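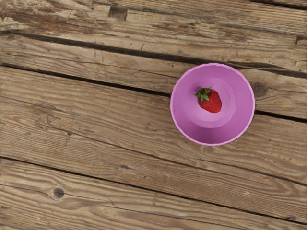
**Ticket 183: Rusudeck treatment table, head end sinking during sessions**

Site: Ukthorpe treatment rooms, room 2
Opened: Oct 2, 2018
Status: closed, with one part on order

**Reported fault**

The electric massage table drops slowly at the head end while a client is lying face down. It goes far enough that the therapist has to stop and raise it again, which rather spoils a back massage! The foot end stays put. No error light on the handset.

**Log**

*Entry 1.* Really pleased to get a proper look at one of these, as I've only worked on the older Rusudecks with the foot pump. Ran the table up and down with no load and it behaved beautifully. Put the sandbags on (130 kg, well within what the plate says) and within 5 minutes the head end had visibly gone down. So it's repeatable, and that makes life so much easier.

*Entry 2.* Checked the easy things first:

- Handset unplugged with the table raised: still sinks, so it isn't a stuck button.
- Swapped the wall socket: no change.
- Face cradle taken off: no change.
- Locking bar on the head section: fully home, but there's play in it.

That last one got me quite excited. You can rock the head section by hand with the bar engaged, and the foot section doesn't do it at all.

*Entry 3.* Took the underside cover off. Lots of massage oil in there, a good thick coat of it, all over the head end bracket and running along the gas strut. It has worked its way down through the gap beside the face cradle. The clamp that grips the strut is the friction sort, and it can't grip a thing when it's that slippery. Lovely clear fault!

*Entry 4.* Cleaned the strut and clamp with the Rieger degreaser and a lot of paper towel, then did the whole thing again as the first pass mostly moved the oil about. Wiped down and left open overnight. The clamp pads have gone soft along one side. I've turned them round for now and the grip feels firm.

*Entry 5.* Sandbags back on. Held perfectly for a full hour, then again with the head section tilted up for a neck and shoulder position. I also lay on it myself, and I can report that it's a very comfortable table.

**Reply from the rooms**

> Brilliant, thank you. Used it all afternoon and it hasn't budged. Is it all right to carry on with the warm oil treatments on this one or should we move them to the other room?

Yes, carry on! Please put a towel across the join by the face cradle before you start, folded double, and change it between clients. If you're using a pump bottle, stand it on the trolley. There was a sticky ring on the upholstery right next to the gap, so I think a fair bit was getting in that way.

**Parts**

New clamp pads for the head end, one pair, ordered through Plullow. They're quoting December, so the turned pads will have to do until then. If the table starts to creep again before they arrive, reopen this ticket and keep the head section flat in the meantime.

**Also noticed**

The left castor at the foot end squeaks. Not part of this job, but I had the oil can out anyway and gave it a drop. The handset cable is rubbing on the frame where it comes round the leg, so I've clipped it back. I'll look at the table in the other room when I come to fit the pads.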